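Refrigerator shelf order, revised

I last wrote up the fridge layout in March. It has been changed since, mostly on account of drinks. The old arrangement put them wherever there was a gap, and in practice the gaps were at the back.

The present rule is simple. Cans go together in one cluster at one end of the shelf. Glass jars go on the same shelf but away from the cans, with enough clearance to get a hand round them. Anything that needs two movements to reach is in the wrong place. I measured the clear height above the shelf at 217 mm, and a standard can leaves plenty over. I have not tried stacking them and do not intend to.

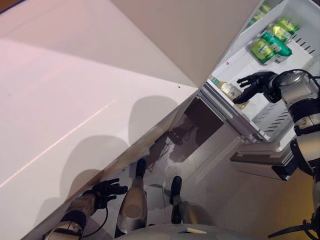 The drawer underneath is the other half of the problem. It has to come out fully before anything can be lifted from the rear, and it will not do so unless the main door is well past square. I allow 418 mm of floor in front of it. In the Plellstead flat there was less than that and the drawer was useless for anything but onions.

Vents are to be kept clear. I had a tub of leftovers pushed up against one for most of the spring and the lettuce froze. A gap of 33 mm cured it, measured with a ruler and checked again after a week.

Bottles are less settled. Laid flat, they roll and some caps weep. Stood upright on the shelf, the tall ones catch when lifted out at an angle. The door rack is warmer but easier, and for a bottle that will be finished in a day or two I can't see that it matters. Grip low, near the base, and keep the other hand ready at the side.

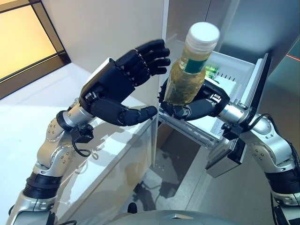
Posted by Briem on 14th August
Filed under: Kitchen, Storage

Wiping down takes me 20 minutes with the shelf out. Warm water and a little bicarbonate are enough, and the door seal wants a dry cloth afterwards – water sits in the folds otherwise. The shelf goes back before the food does, which sounds obvious, but I have done it the other way.

Still to do: a liner for the drawer, and a decision on where the butter lives.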